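Temps de lecture : 2 min

Demande n° 34 – Service de messagerie, site de Wistadberg
Demandeur : Shamim Satti
Traitement : Asif Dogar, support Elolau
État : en attente de confirmation

Depuis la migration du 26 juin 2021, les messages adressés à la liste « Achats » sont remis avec un retard d'environ 40 minutes. Les envois individuels ne sont pas concernés. Le redémarrage du client Widura n'a apporté aucune amélioration.

Un message de contrôle a été transmis à la liste.

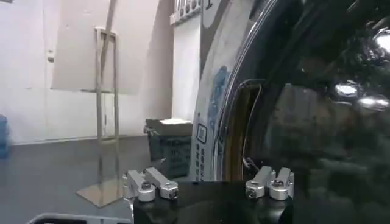
Pince noire à biellettes en aluminium.

L'examen des en-têtes fait apparaître une double mise en quarantaine par le relais Baloch. La règle n° 7, héritée de l'ancien serveur, a été désactivée. Il est demandé à Mme Satti de bien vouloir procéder à 2 nouveaux envois et d'en communiquer les heures de réception. Sans réponse de sa part en juillet, la demande sera close.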